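# Help us write a bench practice guide for two-armed assembly work

Posted 2021-09-11 by Rosine Millet, Grustdale

We are looking for people to join a small working group, and if you have ever stood next to a robot with a clipboard in your hand, wondering whether the thing you just watched should go down as a pass or a fail, then I very much hope you will keep reading.

At Grustdale we have spent a good long while on a set of house rules for peg-and-board assembly with two-armed robots. The current draft goes by the name of Serra. It started as a page and a half taped to a cabinet door, and it has since grown into a proper document with numbered clauses, a glossary, and (I am a little embarrassed to say) 882 comments in the margins. Many of those comments are mine. Plenty of them disagree with each other, and that is where you come in!

The work Serra covers is modest in size. There is a white board on a dark table, a handful of blue parts, and a pair of arms with jointed hands that have to put those parts where they belong. It sounds like a nursery toy, and visitors do tend to smile when they first see it. But nearly every argument we have had about good practice can be had over that board: when a reach counts as an attempt, how close the idle hand may stay, who is allowed to straighten a plate and at what point in a run.
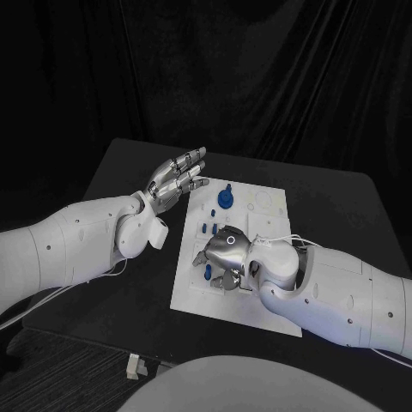
## What you would be doing

Reviewers read the draft clause by clause, watch recorded runs, and score them using our sheet. Then we compare sheets, and we talk. The talking is the best part, in my opinion, and we always leave more room for it than the schedule says we should.

The clauses that need the most attention right now are these:

- **Clause 6, start state.** What the board must look like before the arms move, and how the operator records it. We want wording that a new person can follow on a first morning without having to call anybody over.
- **The idle hand.** When one hand is working, where should the other one be? The draft asks for it to be held open and clear of all parts. Some of our operators would like it parked farther back, and others say that costs too much time between moves.
- **Contact and grip.** We separate "over a part," "touching a part," and "holding a part." Reviewers keep mixing up the first two, so the definitions plainly aren't good enough yet.
- **Stopping a run.** Who may call a stop, what words they use, and what gets written down afterward.
- **Cables and clothing.** Dull but important. Slack on the arm cables, sleeves, lanyards, and anything else that could wander into the reach of an arm.

Take the contact clause as an example of how fussy we can get. With a thin part standing close to a tall block, a reviewer has to decide from one viewpoint whether the fingers are closing on the right piece, and the neighboring piece can hide just the bit you need.
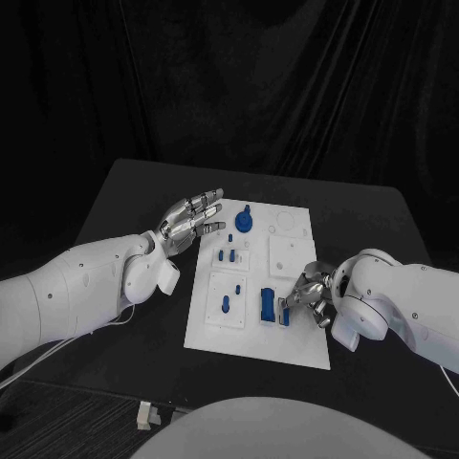 Our current text tells reviewers to mark a grip as "claimed" until the part has visibly left its place, and only then as "held." I like this rule. Two people on the first panel disliked it very much, and they made their case well enough that it will be the first item on the table when the new group meets. If you have run a similar scheme in your own shop and found better words for it, please bring them along. We are not proud, and we will borrow gladly (with credit, of course).

## Who we would like to hear from

You do not need to be an engineer. The first panel included a machinist, a nurse who had moved into equipment training, and a woman who wrote instruction sheets for kitchen appliances, and the last of these caught more unclear sentences than the rest of us put together. We would love to hear from:

- people who run or supervise robots at a bench or on a line
- safety representatives and floor trainers
- technical writers and editors with a taste for short sentences
- anyone who has had to apply a written standard and found it wanting

Patience helps. So does being willing to say "I can't tell" on a score sheet, because the sheet has a box for that and we really do want it used. A part can be lifted, a part can be lying on its side, a slot can be out of view behind a wrist, and a guess written down as a fact does more harm than a blank.

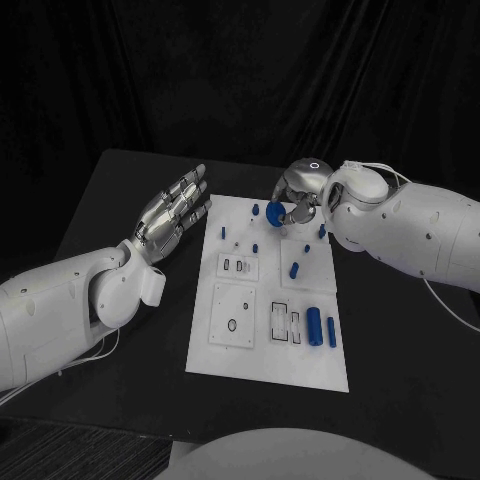

*Right hand holding the round blue disc over the far edge of the board; left hand open and clear of it.*

One more word on parts that are lying flat. The draft does not treat them as a fault in themselves, and it asks the reviewer to check the recorded start state first. A peg on its side may be just where the operator meant it to be. If the start state says nothing, the run is set aside for discussion and is not scored. We set aside 23 runs for that reason in the first round, and I would dearly like the next round to do better.

## Time and pay

The group will have 6 reviewers. You can expect a welcome day at Grustdale in September, followed by review work that you can do from home at whatever hour suits you. Each reviewer receives a flat fee of 400 dollars, paid when the last score sheet is in, and we cover travel and lunch for the welcome day. Lunch is generous, I promise.

During the welcome day you will see the bench in use and have a chance to score a run as it happens. Visitors stay behind the floor line while the arms are powered, and an operator will be with you the whole time. There is no need to bring any equipment. Closed shoes, please, and hair tied back if it is long.
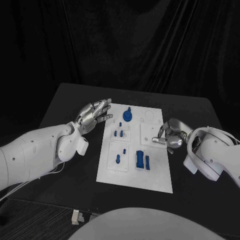

Scoring live is harder than scoring a recording, and we don't count anyone's live sheet toward the results. We simply find that people write better comments at home once they have sat near the table and felt how quickly a small movement goes by.

The finished guide will be free for anyone to read and reuse. Our friends at Gramano have offered to try it on their own benches, and Rodix is looking after the layout and the printed copies. Every reviewer will be thanked by name unless they ask us not to.

## How to apply

Write to Rosine Millet at Grustdale with "Serra reviewer" as the subject. A page is plenty. Tell me a little about the work you do, any limits on your time, and one rule from your own workplace that you would rewrite if somebody let you. I read every letter myself and I answer all of them, though sometimes it takes me a few days to get there.

If you need a large-print copy of the draft, step-free access, or a seat with a back (our stools are not kind), mention it in your letter and we will have it ready for you.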